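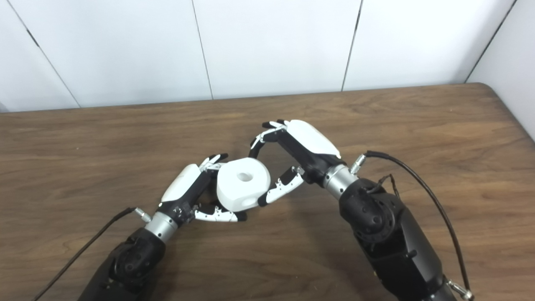
검색어를 입력하세요 검색 상세검색

[처리 중 → 해결] 학부모 상담 신청이 자꾸 "마감"으로 뜨는 문제

안녕하세요, Petadeck 쓰고 있는 초등학교 교사입니다. 4월 학부모 상담 주간 신청을 받는 중인데 3학년만 이상해요. 자리가 분명히 남아 있는데 학부모님 화면에는 전부 "마감"으로 나옵니다. 다른 학년은 멀쩡합니다. 제가 학교에서 Petadeck 담당을 맡고 있어서 (맡았다기보다 작년에 어쩌다 떠안은 거지만요 ㅎㅎ) 이것저것 해 본 걸 순서대로 적어 둘게요. 길어도 양해 부탁드려요!

환경부터 적습니다.
- 학교 관리자 계정, 웹 버전
- 학부모님들은 거의 다 휴대폰 앱
- 전교생 195명, 3학년은 두 반
- 학생 명부는 Lorka에서 내보내서 Petadeck으로 가져옴
- 상담 시간표는 작년 2학기 것을 복사해서 날짜만 바꿈

증상

오전 8시 40분에 신청을 열었고, 9시도 되기 전에 3학년 2반 어머님 한 분이 전화를 주셨어요. "선생님, 벌써 다 찼어요?" 하시길래 인기가 이렇게 많나 싶었는데, 관리자 화면에 들어가 보니 신청이 0건입니다. 0건인데 마감이라니요. 1반도 똑같았고요. 다문화 가정 통역 상담으로 따로 만들어 둔 시간도 3학년 것만 막혀 있었습니다. 통역 선생님은 시간을 미리 잡아야 하는 분이라 이게 제일 급했어요.

해 본 것 1. 새로고침, 로그아웃, 다른 브라우저

당연히 안 됐습니다. 그래도 안 해 보고 글 올리면 제일 먼저 물어보실 것 같아서요. 제 휴대폰에 깔린 앱도 지웠다가 다시 깔았는데 똑같았어요. 덕분에 비밀번호만 새로 만들었습니다.

해 본 것 2. 신청 기간 확인

시작일, 종료일 다 맞습니다. 혹시 몰라서 종료일을 하루 늘려서 저장했더니 5학년 학부모님들께 "상담 기간이 변경되었습니다" 알림이 나가 버렸어요. 3학년 설정을 고쳤는데 왜 5학년에 알림이 가는지 이것도 좀 봐 주세요. 바로 되돌렸더니 알림이 한 번 더 나갔고요... 교무실 전화가 한동안 쉬지를 않았습니다.

해 본 것 3. 정원 설정

시간당 정원은 1로 되어 있고, 하루에 12칸씩입니다. 정원을 2로 올려 봤는데 여전히 마감. 다시 1로 돌려놨습니다. 이번에는 저장하기 전에 "변경 알림 보내기" 체크를 풀었어요. 그게 화면 맨 아래에 있는 줄 이제야 알았네요.

해 본 것 4. 3학년 시간표를 지우고 새로 만들기

이건 좀 망설였는데, 신청이 0건이니까 날아갈 것도 없겠다 싶어서 1반만 지우고 처음부터 다시 만들었어요. 복사 기능은 안 쓰고 한 칸씩 손으로 넣었습니다. 그런데도 1반 학부모님 화면은 그대로 마감! 여기서 제 손을 떠났다고 보고 문의 넣었습니다. 오류 메시지는 따로 없고, 칸을 누르면 아래쪽에 작게 "코드 157"이라고만 잠깐 떴다가 사라집니다. 도움말에서 157로 검색해 봤는데 결과가 없더라고요.

--- 오전 11시 20분 추가 ---

지원팀 Fuseini Quaye 님이 빨리 답을 주셨어요. 감사합니다! 157은 "신청자가 대상 집단에 속하지 않음"이라는 뜻이고, 화면에는 그것도 그냥 마감으로 표시된다고 합니다. 그러니까 자리 문제가 아니고 저희 3학년 학부모님들이 3학년 학부모로 인식이 안 되고 있다는 얘기죠. 알고 나니까 1번부터 4번까지 제가 엉뚱한 데를 파고 있었네요.

확인해 달라고 하신 것은 이렇게 나왔습니다.

(가) 학부모 계정과 학생 연결 상태: 3학년 전원 정상 연결.
(나) 학생 정보의 학년 칸: 화면에는 "3"이라고 나옴. 4학년은 "4", 2학년은 "2". 눈으로는 차이를 못 찾겠어요.
(다) 명부를 마지막으로 가져온 날: 3월 초에 전체를 한 번, 그 뒤에 3학년만 한 번 더. 전입생이 와서 두 반 명단이 바뀌는 바람에 3학년만 다시 올렸거든요.

--- 오후 1시 50분 추가 ---

급식 지도 끝나고 다시 앉았습니다. Fuseini Quaye 님이 (다)가 수상하다고, 그때 올린 파일을 보내 달라고 하셔서 보내기 전에 저도 한번 열어 봤어요. 학년 칸에 커서를 놓고 끝까지 가 보니까 "3" 뒤에 빈칸이 하나 붙어 있습니다! "3 "인 거예요. 3학년 전원 다요. 전체를 올렸던 첫 파일에는 빈칸이 없고요.

기억을 더듬어 보니 두 번째 파일은 Lorka에서 바로 내보낸 게 아니고, Cuypers 양식에 한 번 붙여 넣었다가 저장한 거였습니다. 학급 회의에서 뽑은 반 대표랑 또래 조정 도우미를 같이 표시해 두려고 그 양식을 썼거든요. 아이들이 투표해서 정한 역할이라 명부에 꼭 넣어 주고 싶었는데 그게 이렇게 돌아올 줄은 몰랐네요.

그래서 한 일
- 파일에서 학년 칸 빈칸을 모두 바꾸기로 제거
- 다른 칸은 손대지 않음 (반 대표 표시도 그대로 둠)
- 3학년만 "기존 학생 정보 갱신"으로 다시 올림. "새로 추가" 아닙니다. 저번에 "새로 추가"를 눌렀다가 아이들이 두 명씩 생긴 적이 있어서 이번에는 세 번 읽고 눌렀어요.

--- 오후 2시 15분 추가 ---

2반 어머님께 부탁드려서 확인했고, 칸이 열려서 신청까지 됐습니다. 관리자 화면에도 1건으로 잡혀요. 1반도 한 분 확인해 주셨고요. 통역 상담도 열렸습니다. 휴, 한시름 놨어요.

아직 남은 것

1. 5학년에 알림이 간 건 아직 원인을 모릅니다. 복사해 온 시간표에 작년 알림 대상이 그대로 묻어 온 것 같다고 하셨는데, 확인되면 알려 주세요. 지금은 무서워서 알림 체크를 전부 풀어 놨어요.
2. 157일 때는 "마감" 말고 다른 문구가 나오면 좋겠습니다. 학부모님 중에 우리 반만 일부러 늦게 알려 준 거 아니냐고 서운해하신 분이 계셨거든요. 모든 가정이 똑같이 신청할 수 있게 하겠다고 안내문에 써 놓고 이렇게 되니 제가 참 민망했습니다.
3. 가져오기 할 때 앞뒤 빈칸은 알아서 지워 주면 안 될까요? Susolel 쓰던 시절에는 그런 경고가 떴던 것 같은데 제 기억이 틀릴 수도 있어요.

안내문은 정정해서 3학년만 다시 보냈고, 신청 마감도 3학년은 하루 늦췄습니다. (이번에는 5학년에 알림 안 갔어요!) 1번 답 오면 여기 이어서 적을게요.

댓글 12 공유 3

관련 글
- 명부 갱신 후 형제자매 계정이 하나로 합쳐졌어요
- 학급 회의 투표함, 익명 설정은 어디에 있나요
- Lorka 내보내기 파일의 글자가 깨질 때
- 통역 상담 시간을 별도로 만드는 방법
- 가정통신문 회신율이 0%로 표시됩니다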